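The result that made Parvaneh Taheri briefly famous on the second floor of Pisent was that practice made the robot worse.

She had 1,028 recordings of people sorting cables with hand-held grippers. Trained on all of them, the Andholm model dithered over a table like a man choosing a melon. Trained on the first 20 from each person, it went straight in and picked up the wire.

"So people get worse," said Tehrani, who signed for the hardware.

"People get bored. They start showing off."

He wanted to see it for himself. She put out some cables and gave him the left side of the table. 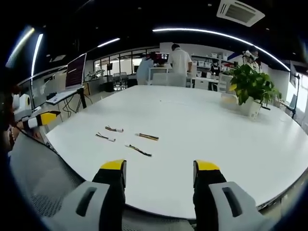

Tehrani's first attempt was slow and humble. By his third he had developed a flourish, a little turn of the wrist on the way up, and by his sixteenth he was doing it before he had hold of anything. Parvaneh wrote "flourish" in the log and a time next to it.

"Is that bad?" he asked.

"The robot will think it's part of the job."

"Maybe it should be."

She had heard this before, from the man at Dilleso who liked to tap every connector twice for luck. For most of April the arm had tapped every connector twice for luck. It dropped them anyway, with what she could only call conviction.

They switched to the wire bundles after lunch. Her method, as written up, was simple: stop each person at 20, send them off to do something else, and bring them back once they had forgotten how good they were. The reviewers had asked how long forgetting took. With Tehrani she was prepared to wait until retirement. 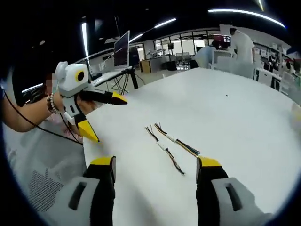 Second session, wire bundles, near gripper wide open.

"How many is that?" he said.

"Twenty."

"I'm just getting the hang of it."

"Yes," said Parvaneh, and held out her hand for the gripper.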